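撥水テーブルクロス「Skultico 気球柄」を2か月使ってみた感想

うちは狭いので、寝る部屋も食べる部屋もだいたい一緒くたです。ベッドの脇に細長いテーブルを1本置いて、食事も書きものも、ときには洗い終わった食器の仮置きまで全部そこで済ませています。そんな暮らしですから、天板はあっという間に輪じみだらけになりまして、見かねた友人のWálter Usugaさんに「とにかく何か敷きなさい」と言われたのが、今回のクロスを買うきっかけでした。

最初はHuarangaの無地のベージュにするつもりだったんです。無難ですし、値段も少し安い。ところが売り場でサンプルをめくっているうちに、Skulticoの淡いピンクに気球が飛んでいる柄が出てきて、もうそこから目が離せなくなってしまいました。子どもっぽいかなあと半日ほど悩んで、結局2月の終わりに注文しました。届いた日は、夕飯の支度もそっちのけで敷いたり外したりしていました(うれしかったんです)。

柄について

オレンジと赤のしましま気球がいちばん目立っていて、横に灰色の小さめの気球、それから黒い点と線でつないだ星座、黄色と緑の飛行機も飛んでいます。ピンクといっても甘ったるい色ではなく、ごく薄い色なので、食器をのせても案外けんかしません。わたしの気に入りの、紺色の縁に墨文字の入った白いお皿は和風すぎて浮くかと心配していましたが、並べてみたら気球の陽気さと墨の黒がほどよく引き立て合って、いまではこの組み合わせで食べるのがいちばん落ち着きます。ステンレスの大きな浅いたらいを置いても、不思議とそれなりに見えるのですから、柄の力はたいしたものです。

表面には、つやがあります。写真でも窓側の奥がずいぶん光っていますが、日の差す時間はあんなふうになります。朝ごはんのときは明るくて気持ちがいいのですけれど、本を読むにはちょっとまぶしくて、わたしはカーテンを少し引くようにしています。つや消しがお好きな方は、同じような値段でLarachからも出ていますから、そちらも見てみてください。
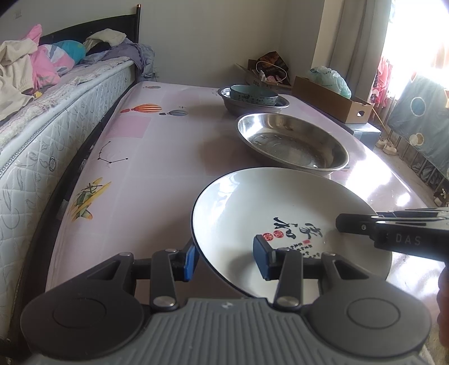
お手入れのこと

ふだんは固く絞った台ふきんでひと拭き、それだけです。しょうゆもみそ汁も、すぐに拭けばあとは残りませんでした。カレーだけは油断しました。鍋からよそうときに垂らしたのを一晩忘れていて、翌朝見たらうっすら黄色くなっていたんです。台所用の中性洗剤をつけて拭いたら、気にならない程度まで薄くなりましたが、もとがピンクなのでよく見ればわかります。飛行機の黄色に近いところだったのがせめてもの救いでした。

熱いものには強くないようで、説明書にも鍋敷きを使うようにとありました。うちではZokeoのコルクの鍋敷きを必ずはさんでいます。

気になったところ

届いてすぐは折りじわがかなりついています。わたしは裏返して3日ほったらかしておいたら、だいぶ平らになりました。急ぐ方はドライヤーの弱い風を離して当てるといいと、お店の人は言っていました。それから、開けたてはビニールのにおいがします。寝室を兼ねた部屋で使う方は、先に窓を開けて風に当てておいたほうがいいと思います。最初の晩は、枕元までにおいが来てちょっと閉口しました。

もうひとつ、滑りがよいので、濡れた食器をじかに置くとすうっと動くことがあります。わたしは食器を伏せるときだけ、薄いふきんを1枚下に敷くことにしました。

買ってよかったか

よかったです。輪じみを隠すつもりで買ったのに、いつのまにか食卓に座る時間のほうが長くなって、食後のお茶まで2杯になりました。星は5つのうち4つ。減らした1つは、においの分です。次は同じ柄の短いサイズを、玄関の台の上にも敷こうかと考えています。Wálterさんには「気球だらけになるよ」と笑われていますけれど、たぶん買います。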